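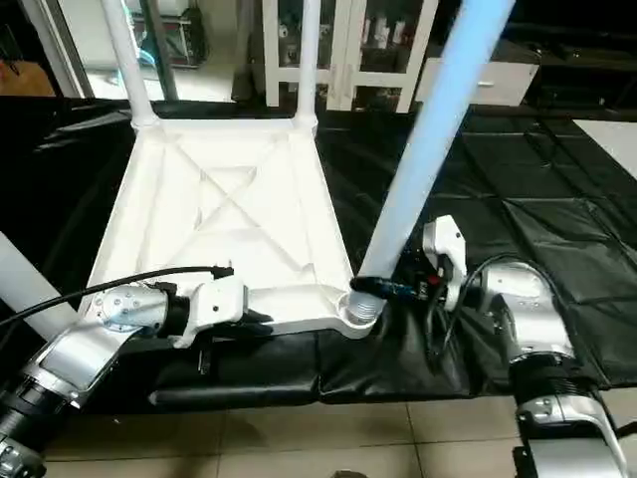
Chair leg insertion: leader arms or hand guiding?
Forum: Bimanual teleop and demonstration

kgosling wrote:
Task is a plastic chair, seat upside down, legs into ribbed sockets. Left gripper holds the front edge of the seat, right gripper works the blue leg. We have 273 demonstrations through leader arms and the policy still pushes the leg in off-axis. Should I scrap them and record by hand guiding?

sbadawi wrote:
Don't scrap anything yet. Plot the wrist angle over the last 5 cm of each demo. If your operators approach from different sides, the policy will average them and wedge the leg.

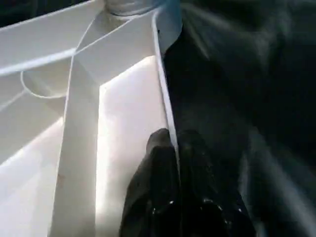

Also look at what the left hand is doing. A thin seat edge lets the part rotate when the right arm pushes, and operators correct for that without noticing. The correction ends up in the data as noise.

r_birkett wrote:
I'd go with hand guiding. You feel the socket through the arm. With leader arms and no force feedback you are guessing from the camera view.

sbadawi wrote:
Disagree. With hand guiding your own arms are in the head camera for the whole recording. Then you need a replay pass to get clean video, and replay on a contact task drifts. 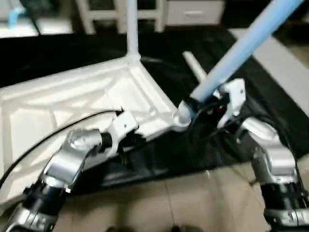
Last edited by sbadawi on Sep 28, 2025

Edit: replay is fine for free-space moves. My objection is to insertion only.

r_birkett wrote:
Ours drifted less than you suggest. We replayed 95 at Satley and threw away very few. Stiff fixture, though.

kgosling wrote:
No fixture here, the left arm is the fixture. Plotted the wrist angles as suggested. Two clear groups, one per operator. Zoila comes in steep, Jordan comes in shallow and then straightens up.

sbadawi wrote:
There's your problem. Pick one approach, write it down, re-record the other operator's share.

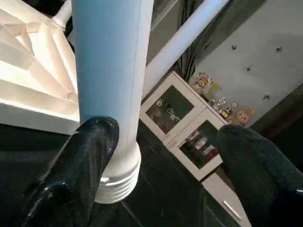
Procedure we settled on (kgosling)

1. Left gripper closes on the seat edge before the right arm touches the leg.
2. Right gripper takes the leg near its base.
3. Steep approach only. Pause above the socket, then push.
4. If the seat turns, stop and discard the demo. No mid-push corrections.

r_birkett wrote:
I'd still keep the discards, labelled as failures.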